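Household waste handling (robotics)

Household waste handling is a group of domestic chores used to judge how far general-purpose robots can work in ordinary homes. It covers picking litter off floors and surfaces, placing it in a bin, removing a full liner and fitting a new one. As a test subject it lies between simple pick-and-place work, which is largely solved for known rigid objects, and the handling of cloth and film, which is not.

Description of the task

Most published trials divide the chore into four stages: approach, disposal, liner removal and liner fitting. Disposal is the easiest, as the opening of a bin is wide compared with most items and an exact release point is seldom needed. Liner removal is harder. The bag is thin, its folds differ each time, and its weight is unknown until it is lifted.

Demonstrations are commonly recorded with hand-held grippers carried by a person, so that the data contain real rooms and real clutter. The Hevau collection holds 3,706 such recordings, of which 1,122 include contact with a liner.
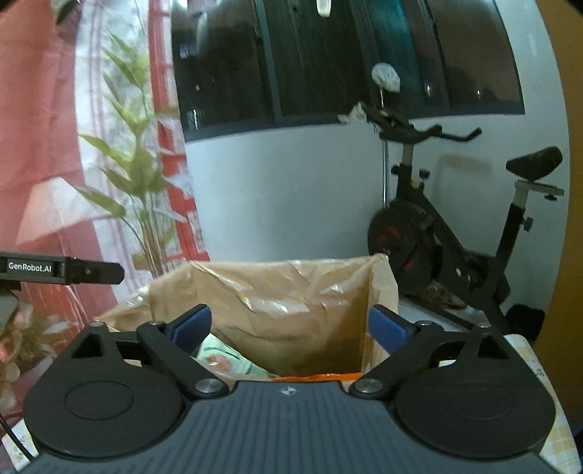 Performance

In the Zasudico home trials, a wheeled robot with two arms was given 200 attempts at disposal and completed 145 of them without help. Failures were mainly dropped wrappers and items that caught on the rim of the bag. The same machine was not scored on liner fitting, which the organisers withdrew after early runs – the arms could open a new bag only when one edge had already been separated by hand.

The Konstantinidis protocol, used in later work, counts an attempt as failed if the bin is moved out of its marked place or if the liner slips below the rim. Results under the two schemes are not directly comparable.

Limitations

Two-finger grippers hold a bag edge well once it is pinched, but give little information about whether one layer of film or two has been caught. Soft finger pads reduce tearing and add some grip on smooth packaging. Liquids, broken glass and overfilled bags are left out of most trials. Speed is also rarely reported, although a person usually changes a liner in well under a minute.

Shop-floor use

In workshops the chore is simpler, with fixed bins, heavier liners and clear floors. The Idolska system empties rigid bins by tipping them and does not handle the liner at all – a staff member still ties and replaces the bag.

See also
Deformable object manipulation
Mobile manipulator
Service robot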